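Tiretti hand-held gripper

3 shares · 4 comments

The Tiretti is a hand-held gripper tool used to record grasping motions that are later replayed by a robot arm. It was designed by Zdeňka Machala and Peter Mikuš at the Gurkov workshop in Burkberg and is normally operated in pairs, one gripper to each operator. The name also covers the surrounding cell, which consists of a table, one or more marker boards and the operators' headsets.

Construction

The body is a molded gray shell with a V-shaped jaw. The inner faces of the jaw have a mesh-like texture, and the pads behind them are replaceable. A lens in a round housing looks out over the working area. Early units, built in January by Ville Karppinen, had a one-piece jaw that had to be returned to the workshop when the pads wore smooth.

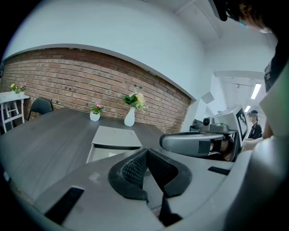
Setup

The table is cleared of anything that will not be used in the session, although decorative items at the far end may stay if they do not move. The marker board is placed first. It must face the operators and remain where it is until recording ends, as the software takes its position from the printed pattern. If the board is bumped, the session is closed and a new one started.

Each gripper is then opened and closed 40 times with nothing in the jaw. The readings are compared with the stored values, and a difference of more than 4 percent means the jaw has to be adjusted. Headsets are fitted last. Lukáč's manual recommends matching each headset to its gripper before the operator stands up to the table.

Care and repair

Pads are wiped with a dry cloth after every session and changed after 1,675 closing cycles. The interval was set by Čestmír Lukáč following tests at Koubek, where pads lasted about 100 cycles longer before slipping on smooth cardboard. The lens is cleaned separately. Solvents cloud the shell and are not used on any part.

The most common fault is a jaw that closes unevenly. It is usually traced to a loose pivot screw, reached by removing the lower cover. Overtightening the screw makes the jaw stick, a problem Rupert Pfister described in his service notes. The empty-jaw check is repeated after any such repair.
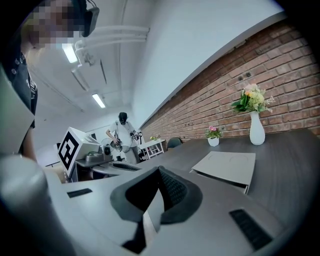 Gripper at the table, with a second operator at the back of the room.

Storage

Grippers are stored with the jaw open. Marker boards are kept flat and are replaced when the print is scratched.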